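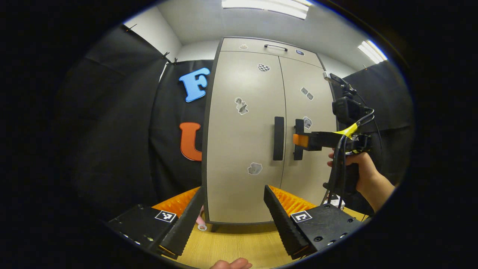

30 Jul 2021

Back on the cabinet today. Kirsten was out until lunch so I had the bench to myself, and I spent most of the morning on handles and stickers, which sounds like nothing but I was at it for hours!

Handles first. The two long ones on the doors are fine now. They sit either side of the seam, near enough to each other that I knocked my knuckles on the left one every time I went for the right. I thought about moving them apart and then didn't, the holes are drilled and I'm not filling holes again after what happened on the Geerts job (still finding filler in my sleeves). The short one across the top compartment has a bit of play in it. Needs a longer screw or a washer behind. Kirsten says washer, I say screw, we'll see who gets to the drawer first.

Right door drags a little at the bottom when it's nearly shut. Left door is lovely. I took the right one off, looked at the hinge, put it back on, same drag. Loosened the lower hinge a half turn and it got better, then I tightened everything up and it came back, so I think it's the door itself and not the hinge. Going to leave it a few days before I take any sandpaper to it.

Stickers. I was against them and I've come round. The plain beige doors looked like something from a dentist's hallway, and now there's the checkered one up top on the left and my favorite, the little figure (robot? Kirsten thinks robot) halfway down. We kept the ones on the doors gray so they wouldn't fight with each other. I did want one big one in the middle of the right door but I got talked out of it, and fine, it looks better with some bare space. The tiny one by the right handle is already lifting at a corner, I can feel it with my thumb. Rub it down with the back of a spoon, and if that doesn't hold, a dab of glue stick.

The Foruvia people want height and width on the sheet before they'll quote for a second one. I measured 964 tall including the plinth and 418 across, both mm, tape held by me alone so somebody please check. The doors aren't flat so I did the width along the back edge. If you measure over the front you'll get a different number and we'll have that whole conversation again.

Black cloth: one of the clips on the left has lost its spring, swap it. Foam letters are staying up. I like the orange one, it cheers up that side of the room.

To do:
washer OR screw, top handle
right door, look again
spoon the sticker
order clips from Mirora, they come in a box of 80 which is ridiculous but they do go missing
ask Akosua if she still wants the cabinet in September or if that's moved

Kirsten, the small screwdriver is in my coat, sorry.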